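Flollov Two-Arm Kitchen Unit: Setup and Service Guide
Section 7. Recovering from a grip fault at the sink or dishwasher

Read this section before you clear any grip fault while the unit is at a counter. It applies to the sink, the counter top, and an open dishwasher. For faults in open floor space, see Section 4.

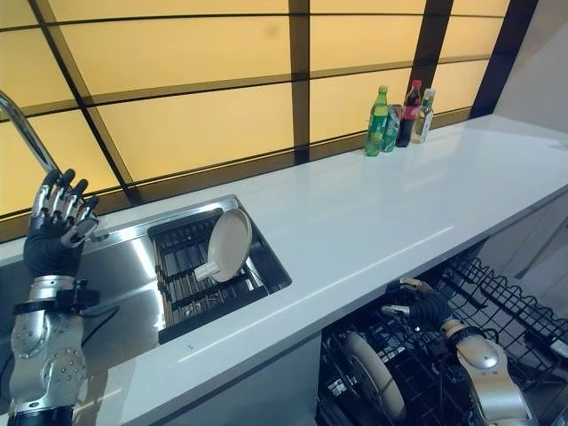

Left hand at the sink, right hand over the dishwasher rack.
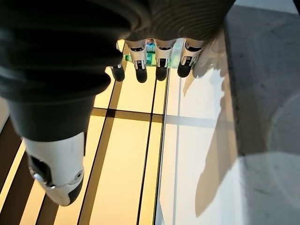
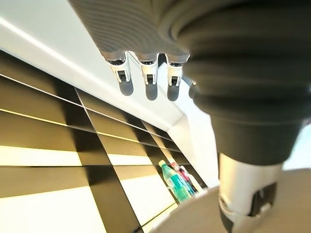 A grip fault (code 264) means that a hand reported less force on the object than the task called for. The unit stops both arms where they are and holds position. It does not open the hand by itself. If a plate or glass is in the hand when the fault occurs, it stays there until someone releases it.

CAUTION: The arms are still powered during a grip fault. Do not put your hands between a robot hand and the counter, the sink wall, or the dishwasher rack.

CAUTION: Do not clear the fault from the tablet while an arm is inside or over the dishwasher. The unit may resume the last motion as soon as the code is cleared.

7.1 Making the area safe

1. Press the red stop on the Stanerar pendant. Wait for the status light to turn solid amber.
2. Check that both arms have stopped. If either arm drifts, go to 7.4.
3. Turn off the faucet if it is running.
4. Move bystanders back behind the floor line.
5. Look for broken dishes in the sink, in the rack, and on the floor. If there is any breakage, put on cut-resistant gloves before you continue.

7.2 Releasing a held object

1. Support the object from below with one hand. Keep your fingers off the robot's fingertips.
2. On the pendant, select HANDS, then the side that reported the fault.
3. Hold down RELEASE. The hand opens slowly and stops when you let go of the button.
4. Take the object away and set it well clear of both arms.
5. Repeat for the other hand if needed.

Note: If the hand does not open after 11 seconds, let go of the button and try once more. If it still does not open, turn off the main power and call service. Do not pry the fingers apart. This damages the finger joints and is not covered by the warranty.

7.3 Backing the arms out

Always back out the arm that is lower first. At a dishwasher, that is nearly always the arm over the rack.

1. Select JOG and set the speed to LOW.
2. Raise the lower arm straight up until the hand is above the counter edge. Watch the wrist as well as the fingers. Brackets on the wrist stick out past the forearm and can catch on rack wires.
3. Move that arm back toward the body of the unit.
4. Raise the other arm until it is clear of the faucet, then bring it back the same way.
5. Push in the dishwasher rack and close the door before you send the unit home.

Note: Bottles and cans left at the back of the counter are easy to knock over during step 4. Move them first if you can reach them without leaning past an arm.

7.4 If an arm drifts

An arm that sinks or creeps after the stop is pressed has a brake fault (code 129). Stand clear, turn off the main power, and let the arm settle on its own. Tag the unit out of use. A brake fault must not be reset by the operator.

7.5 Finding the cause

Most grip faults come from the fingertip pads. Check these points with the main power off.

Grease or soap film on the pads. Wipe with a damp cloth and dry fully.
Pads that are torn, loose, or turned on the finger. Replace the full set for that hand.
Grit in the small openings on the fingers. Use the soft brush from the Nolte service kit. Do not use compressed air.
A plate loaded at an angle that differs from the taught one. Reteach the pick point as described in Section 5.

Restart the unit and run the Plirkora hand test with both hands empty. If code 264 comes back during the test, the force sensor needs calibration by a trained technician.

7.6 Reporting

Write down the code, the side, the task, and what was in the hand. Save the log before the next run, as it is overwritten when a new task starts. Send both to Mio Sugiyama in Field Service. Reports of code 129, or of any contact with a person, also go to Eyvindur Bjarnason on the same shift.

Section revised August 15, 2018. Step 5 of 7.3 added.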